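Common room tables get flowers and frames

The round white tables in the Morklow common room are being dressed for the spring open house in March. Fanni Borbély is running the work again this year, with a budget of $239 for all 14 tables.

Last year's fresh bouquets looked good for the morning and drooped by mid-afternoon, so the group switched to artificial flowers. Most are pale pink with light green leaves, bought in one order from Khamphan and packed flat. The stems need to be bent apart by hand before they look like much. Allow a few minutes per bunch and start with the outer leaves.
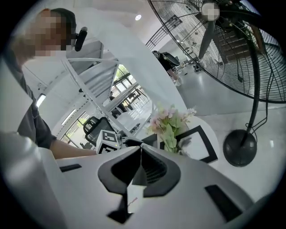
Pink artificial flowers and a black square frame on one of the white tables.

Each table also gets a small frame. The inserts are still at the printer. They will carry the table name on one side and the lunch menu on the other, and Waqas Baloch will drop them off at the front desk when they are ready. Please don't tape anything to the tabletops in the meantime. The tape used last fall left marks that took two rounds of cleaner to get off.

The standing fans will stay out through the open house, as the room gets stuffy once it fills up. Some 200 people came through last year. If a fan is blowing straight at a table, turn the fan a little and leave the table where it is, so the aisle to the kitchen stays clear.

Two more people are needed to finish the tables along the window side. Hanane Ait Ali has the sign-up sheet at the front desk, and setup starts at 9:30 a.m. After the open house the flowers go into the tall cupboard by the coat rack, standing up, with the frames in the box underneath.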